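Right, thread time. I've been promising this since August and a few of you have been nagging (you know who you are). How I moved out of a shared house and into a flat on my own at the age of 43, and what I've learnt about feeding just one person. Long one, get a brew.

2019-11-12

---

First thing. I have cooked for other people my whole adult life. Big pans, big trays, whatever was on offer in the big bag. I knew how to make a chilli for eight. I did not know how to make a chilli for me, and my first week in Trirkdale I ate the same chilli for so many days running that I started putting it on toast to feel something.

---

The flat is small but I love it. Top floor, sloping ceiling in the bedroom, a view of the back of the Orkine building and a very good sycamore. The kitchen is the nicest room by miles, and it's a big part of why I took the place!

---

So, shopping. The supermarket does not want you to live alone. Everything is a four-pack. Peppers come in threes. A bag of spinach is the size of a pillow and then you blink and it's soup in the bottom of the drawer. I threw away so much spinach in that first month, I feel quite bad about it.

---

What sorted me out was Çınar, the little grocer on the corner by the bus stop. You can buy ONE carrot. You can buy a handful of parsley, a small scoop of lentils, three olives if you fancy looking odd. I go in most days on the way home and get what I want for that night, and my bin is half what it was.

---

The man who runs it is Hüsnü Polat and he has opinions. I asked for red lentils and he wanted to know what for. Soup, I said. What else is going in it? Onion, carrot, stock cube. He put a lemon and a little bag of dried mint on top of my stuff and said try that, pay me next time if you like it. I paid him next time.

---

The soup, as several people have asked: one small onion, one carrot, a mug of red lentils, a big spoon of tomato paste, stock up to cover and then a bit more. Simmer until it all goes soft. I don't blend it. Then melt a bit of butter in a separate pan with the dried mint and some chilli flakes, pour that over the top so it hisses, squeeze of lemon. Does me two nights and a lunch.

---

Next thing: the freezer. Mine is one drawer - ONE - so I've had to get strict. I do portions in old takeaway tubs with masking tape on the lid. If there's no tape it doesn't go in. I have eaten too many mystery tubs in my life and at least one of them was custard that I'd heated up as a cheese sauce.

---

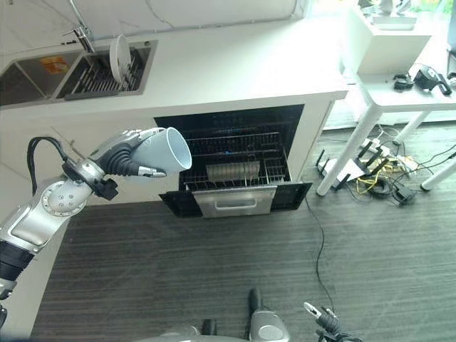

---

Bread was another one. A whole loaf goes stale on me every time, so now I slice it the day I buy it and freeze the lot, and take out two slices at a time. They go straight in the toaster. My sister thinks this is a bit sad. My sister has three teenagers and has never seen a loaf reach its second day, so I'm not taking notes from her.

---

Money, because I said I'd be open about it. I used to put £43 a week into the house kitty (yes, same as my age, I did enjoy that) and then buy my own snacks on top. Now I spend less than that, snacks included. I thought one person would cost loads more and it hasn't worked out that way for me. I also don't pay for anybody else's oat milk.

---

Things I've stopped buying: bagged salad, big yoghurts, anything in a jar that says "stir through". Things I now buy constantly: eggs, lemons, tinned fish, those small tins of chickpeas. If you've got eggs and a lemon and something green you've got tea, more or less.

---

Somebody asked about the evenings. Yeah. The cooking was the easy bit really. Sitting down to it was harder. For a while I ate standing up next to the hob with a fork out of the pan, and I wasn't enjoying any of it, I was just filling up.

---

So I made a rule, which is that I lay the table. Proper plate, glass of water, radio on. I bought a second-hand table from a bloke on the other side of town, carried it up 18 steps with my brother-in-law, and we had to take the legs off halfway because of the turn in the stairs. It wobbles. I've got a bit of folded card under one foot and I've stopped noticing.

---

And once a fortnight I have someone round. Just one person usually, sometimes two. I do the big chilli for that and send them home with a tub. It's the best of both, I get my big pan out and then I get my kitchen back!

---

A few of you wanted to know about the pan in my last post. It's a Zorari, the small deep one with a lid. I got it in the closing down sale at the market and I've not seen them anywhere since, sorry. Any small heavy pan will do the same job. Size is the main thing, a single portion of rice in a big pan just catches on the bottom and goes horrid.

---

Rice for one, while I'm on it: half a mug of rice, one mug of water, pinch of salt, lid on, lowest heat until the water's gone, then leave it alone off the heat while you do everything else. Don't lift the lid. I know you want to.

---

That's me done for tonight, I've got soup on. If you live on your own and you've got a dinner you make over and over, stick it in the replies. I'm particularly after things to do with half a cabbage.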